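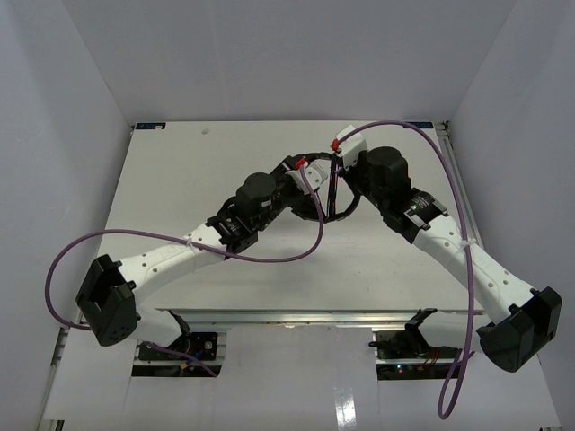 Natalie Clegg

Hollis 18 Multi-Game Cabinet

The Hollis 18 is a floor-standing gaming cabinet from Tekolach, supplied for licensed arcades, bingo halls and adult gaming centres. It replaces the earlier Hollis upright and uses the same base fixing pattern, so existing plinths can be kept. Cabinets are shipped with the Ikitz game library installed and can be set to any stake and prize category the site is licensed to offer.

Game library

The Ikitz library holds 18 titles at release. Most are video slots with five reels; the remainder are roulette and card games. Titles are enabled or hidden from the operator menu and the lobby screen rearranges itself to suit. A change to the list takes effect when the current credit balance reaches zero.

Return to player is set per title from the values held in the game certificate. It cannot be adjusted outside those values. The current figure is shown on the help page of each game, as is the maximum prize.

Display and controls

Two screens are fitted, one above the other. The lower screen is touch sensitive and carries the reels, the lobby and the help pages. The upper screen shows the pay table, the prize ladder or attract sequences when the cabinet is idle. Start, collect and stake buttons are mechanical and can be changed from the front without opening the main door.

Payment

The standard build takes coins and notes and pays out by coin hopper and ticket. The note recycler is an option and must be specified at the time of order. The cash box lock is separate from the main door lock. Hopper float level is reported in the operator menu and on the refill slip.

Reporting

Meters are held in duplicate, on the main board and on a removable memory module. Both sets are compared at power-up. If they disagree, the cabinet stays out of service until an engineer code is entered. Where the site uses Olell management software, meter readings, door events and note jams are sent over the wired network port. A cabinet without a network connection stores up to 3500 events before the oldest are overwritten.

Player protection

Time and spend reminders are on by default. Reminder text is displayed over the game and must be dismissed by the player before play continues. Autoplay is not available on this model.

Installation

Allow clear space at the rear for the fan outlet. The cabinet must be bolted down or fixed to an adjoining unit. Mains lead and base bolts are included. Network cable is not.

Availability

Orders are open from April 2019. The ticket-only version follows in September. Part numbers for locks, button sets and replacement touch glass are listed in the Hollis spares sheet, available from the Tekolach trade desk on request.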